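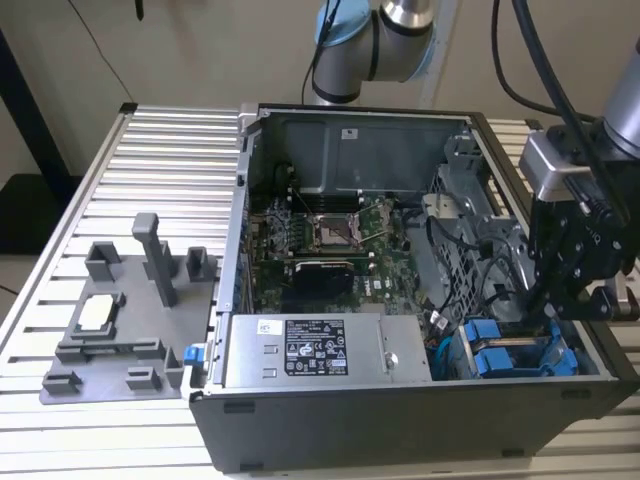
Desktop tower on its side, cover removed

Can a city council ignore a referendum petition if the clerk throws out some of the signatures?

millpond_kate
Posted in Local Government and Elections

I live in Ostmont, in Duditz County. In June our city council voted to sell the old bus lot on Yang Street to a developer called Draleo. The sale was passed as an ordinance, not just a motion, and our charter says any ordinance can be put to the voters if enough residents sign a petition. The number we needed was 2,776. We had 30 days after the vote to turn it in.

We turned it in on the last day, at 4:15 in the afternoon, and the clerk's office took it and gave us a stamped receipt. We thought we had plenty. Then a letter came saying a lot of the signatures were no good. Some people had moved and never updated their registration. Some had signed twice. One whole stack of sheets was rejected because the person who carried them had not filled in the statement at the bottom. After all that we are 45 short.

The letter says the petition is "insufficient" and that the council will go ahead with the sale. It doesn't say anything about fixing it. A neighbor says we get extra time to make up the difference, and another says once it is turned in that's the end of it. Who is right? Also, is the council allowed to close the sale while we are still arguing about it? The next meeting is coming up and I would like to know what to ask for.

I have read the charter section twice. It says the clerk "shall examine the petition and certify the result" and then refers to state law for "procedures not herein provided." I don't know which state law it means.

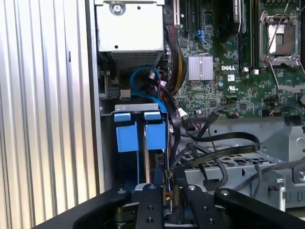 One more thing in case it matters. The council did not attach a map to the ordinance when it passed, and the version on the city website is different from the one we were given to attach to the petition. The website one has an extra paragraph about parking. We used the paper copy from the clerk's counter.

3 replies, sorted by votes

gavel_and_coffee
Marked as helpful

Both of your neighbors could be right, depending on the state. Some states and some city charters give petitioners a period to fix a petition that came up short. It is usually called a cure period or a supplemental filing. Others say the petition stands or falls on what was in the box at the deadline. Your charter sends you to state law for anything it leaves out, so look in the state election code for the chapter on municipal initiative and referendum. A law librarian at the county courthouse can find it for you. They can't give advice but they can put the right book in front of you.

If you do have a cure period, it probably started on the date of the clerk's letter or the date you received it. Mine was 14 days when I worked on a petition, in a different state, and we used almost all of it. Keep the envelope with the postmark.

Whether or not you get extra time, do these now:

Ask the clerk in writing for the line by line results. You want to see every rejected signature and the reason for it. In most places this is a public record.

Check the rejections yourself against the voter list. Clerks make mistakes on common last names and on apartment numbers. You only need to win back 45.

Look hard at the stack that was thrown out over the carrier's statement. Find out if the statement was blank or only partly filled in. Courts in some states forgive a missing date but not a missing signature. That one stack may be worth more to you than all the rest put together.

Ask whether people who signed twice were counted once or not at all. The usual rule is that the first signature counts.

On the sale, a properly filed petition normally suspends the ordinance until the petition is ruled on. Once the clerk rules it insufficient, the suspension can end right away. To stop a closing after that you would most likely need a court order, and the time limit for asking can be very short. Talk to an election lawyer before the meeting. Many will do a short first call for free.

The difference between the two texts matters. Save the paper copy and a dated printout of the web page. If the city gave you the wrong version, you want to be able to prove it.

pete_in_the_valley

I don't think you can do anything. Same thing happened here with a zoning vote and the council just went ahead. Next time get a lot more than the minimum. You could run somebody against them.
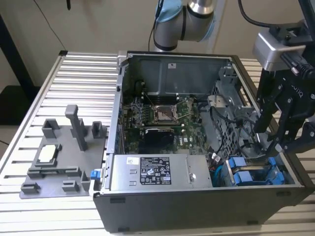
dockside_reader

I would not give up that fast. The answer above about zoning leaves out that some zoning votes can't be put to referendum in the first place, so it may not be the same situation. Selling city land is often treated differently. But check that too, because some states call a land sale an "administrative" act, and those are not subject to referendum even when the council passes them as an ordinance. If the city attorney wants to fight you, expect that argument next.

For the meeting, sign up for public comment early and ask the council to table the closing until the signature review is finished. They can do that on their own with a simple vote. Hand the clerk a written copy of what you say and ask that it go in the minutes. Also ask when the contract with Draleo requires the closing to happen. If it is months away they have less reason to refuse.

millpond_kate

Thank you. I put in the records request this morning and asked for the rejected sheets first. The clerk's office said the carrier's statement was signed but had no address on it. I have a call with a lawyer set up and will post what she says about the cure period.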